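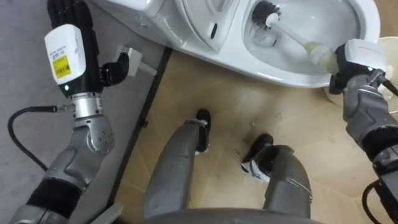 Equipo de Hogar y Limpieza – Reseñas de uso diario

Tiempo de lectura: 2 minutos

Compré la escobilla de silicona Pelta en febrero, después de muchos años de usar las de cerdas de toda la vida. La tengo en el baño pequeño de mi casa, donde el agua es muy dura y deja una línea gris en la taza si uno se descuida.

Lo primero que noté es el mango. Es largo y no se dobla cuando se aprieta, cosa que sí me pasaba con la Flinder. La cabeza es plana, con puntas blandas, y entra bien debajo del borde. En la curva del fondo trabaja peor: hay que girar la muñeca bastante y a veces se resbala.

El soporte me gusta menos. Viene con un adhesivo para la pared que se despegó a los 30 días, y mi vecino Eliseo Valdovinos tuvo el mismo problema sobre azulejo mate. Ahora la tengo apoyada en el suelo y así está estable. 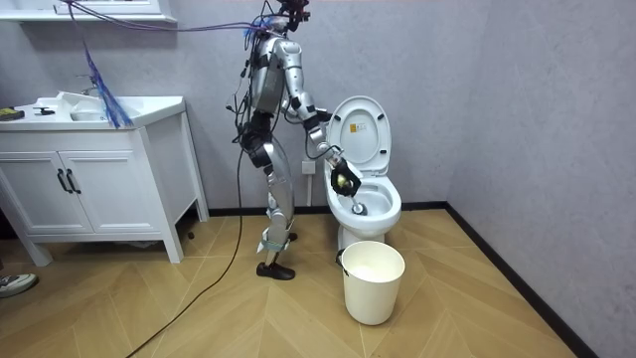
Con la cal vieja no hace milagros. Yo echo vinagre por la noche, por la mañana cepillo y después enjuago dos veces. Para la suciedad de cada día basta con agua y un poco de jabón. La silicona se seca rápido y no guarda olor – esto para mí es la ventaja más grande.

Kazue Tamura, de nuestro equipo, prefiere las cerdas duras porque raspan más, y en esto tiene razón. Si su taza tiene manchas antiguas, yo compraría también una escobilla barata de cerdas para el primer lavado.

La recomiendo para baños que se limpian seguido. El recambio de la cabeza se vende aparte y se cambia sin herramientas, pero en mi tienda tardó bastante en llegar.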